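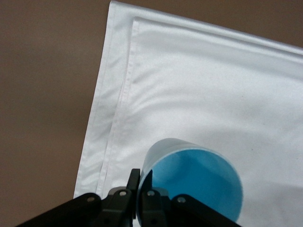 Light blue cup on the white cloth, hemmed corner toward the top.

4th September. Table linen and cup setting, entry 29.

The purpose of this session was to settle which cloth is to be placed under the cups for the Lemerell table, and to record how each cup sits on it. The cloth under review is the white one with the stitched hem, entered in the linen book under 2911. It was laid directly on the brown surface with no underlay.

The hem is doubled and runs parallel to the outer edge, with the stitching line visible along its length. The corner is square and neatly folded. The body of the cloth does not lie fully flat. Creases and a broad diagonal wrinkle remain, and colleagues should note that these show more plainly on a fabric with a sheen than on the plain Ostrowski cotton used in June. The cotton forgives a poor pressing; this one does not.

Small faint specks were noted on the fabric. Their nature has not been established. The cloth is to be inspected under the bench lamp before it is returned to the drawer, and the result entered against the same number.

The light blue cup reads clearly against the white. It is retained for the setting.
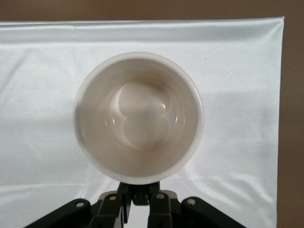 Department of Table and Household Arts — Vusine Workshop

The white mug was considered on the same terms. From above, the rim is a clean bright ring for most of its circumference, with a dark gray band, like a smudge, along the left side. Whether this is a mark or only shadow should be decided by handling the piece in daylight. It should not be scoured until that has been done.

The interior is warmer in tone than the cloth, closer to off-white or a light beige. White on white was the original request from the Widow house, and on paper the two were taken to match. They do not match, and the difference is easily seen when the mug is viewed from above. The department may prefer to keep the mug and accept the contrast — the glaze is pleasant and takes the light well.

Outstanding items:

Press the cloth again on the reverse side, working from the hem inward. Low heat first.

Compare the mug with cup 444 from the upper cupboard, on the cotton and on the satin.

Ask stores whether the 40 napkins on order are of the same satin or of the cotton. The order sheet says only "white, hemmed."

The linen book is to be left on the side shelf until the napkins have been entered.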